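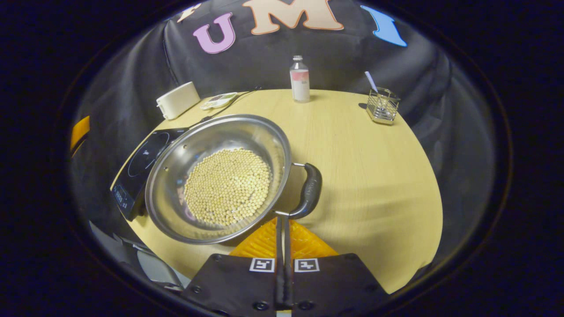 Pan of dried soybeans on the induction cooktop, handle held in the gripper fingers.

Recording a pan task with the hand-held gripper
Posted May 11, 2020

This page covers how we record demonstrations for the pan task at Tralberg. It assumes the gripper is already calibrated and you have gone through the Eltero setup page.

What you need
Hand-held gripper, charged
Shallow steel pan with a single handle
Dried soybeans, enough to cover most of the flat bottom
Cooktop or a flat stand of the same height

Leave the cooktop heat off. Beans are easier to sweep up than rice and they slide well when the pan tilts.

Step 1. Set the table
Put the cooktop left of center and turn it a little so the handle points toward you. Keep the right side of the table clear. Other items can stay along the back.

Step 2. Check the markers
Both square markers on the gripper body must be in view with the fingers open and with them closed. Wipe them if they are dusty.

Step 3. Take the handle
Come in from the front, slowly. Close the fingers on the lower end of the handle, away from the bracket. Wait 2 seconds before you move.

Step 4. Do the motion
Lift one side, slide the pan forward and pull it back. Make 3 strokes per recording. Don't fix a bad grip with your other hand. Stop, delete the take and start over.

Step 5. Set down and release
Lower the pan flat, open the fingers and back straight out. End the recording after the gripper is clear of the handle.

How many takes
Our first set had 428 takes and the policy kept dropping the handle on the pull. By August we had 1533, with the pan started at different angles, and the pull was much steadier.

If a take fails to load, check that the file name has no spaces. The Gunawan script skips those without a warning.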